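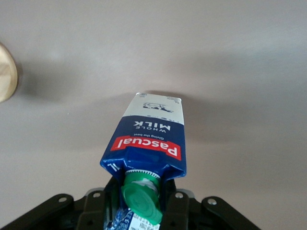
I told my sister I was going in for a mole. She believed me for the whole twenty minutes it took to drive to Cudthorpe, and then we pulled up outside the Haworth Clinic and she read the sign in the window, which had a lady's jawline on it the size of a canoe.

"Carol," she said. "What kind of mole?"

So I told her. Eyelids. Just the uppers! I'd been saving since before Dad got sick, a little out of every check, and in February I finally had enough for the deposit, 1000 dollars, and I paid it over the phone before I could talk myself into new gutters.

She didn't say anything for a bit. She has the same eyelids, you understand. We all do, the whole family, they come down over us like garage doors somewhere after forty. Grandma used to tape hers up for bingo.

"Well, I'm coming in," she said, and she got her purse.

The waiting room was nicer than my house. They had one of those skinny fountains running down the wall and a basket of samples from Brukadard, which is apparently a face cream and which my sister put four of in her coat. The woman across from us was maybe seventy and had on a pair of huge sunglasses and a beautiful green scarf, and she leaned over and introduced herself like we were at a wedding.

"Maureen Tapley," she said. "Neck."

"Carol," I said. "Eyelids."

"Nothing," said my sister. "I'm just the ride."

Maureen wanted to see my before pictures, so I showed her the one on my phone, and she said oh, that's not bad at all, honey, and then she lifted her sunglasses and showed me hers, which she'd had done when she was 33, by a man in another state who was now in real estate. They were lovely eyes. A little surprised, maybe. She said she'd cried for a week after, and it wasn't from pain. She kept walking past the hall mirror and missing her mother.

I hadn't thought about that. I'd thought about swelling and ice packs and whether I could wear mascara to my niece's graduation, and I had a whole page of questions for the doctor in my good handwriting, but I hadn't thought about that one bit.

My sister got up and went to look at the fountain.

When the nurse called me I went back by myself. The doctor was young and had cold hands and was very kind, and he pinched up the skin with a little tool and told me to look down, look up, look at the clock. He asked what I was hoping to see afterward. I said I'd like to look less tired. He asked if I was tired. And I laughed, and then I was crying all over his paper sheet, and he had to go find the tissues.

He said I could take as long as I wanted. The deposit would keep.

My sister was waiting with both our coats. She'd gotten Maureen's phone number and a recipe for lemon bars. We didn't talk till we were out past the Cuvska furniture place, and then she pulled down the visor and looked at herself in the mirror, and put one finger on each eyelid and pushed them up.

"How do I look?" she said.

"Like Grandma at bingo," I said.

She kept them up there almost all the way to the bridge.

"So when are you having it done?" she said.

"The seventh," I said. "I need a ride."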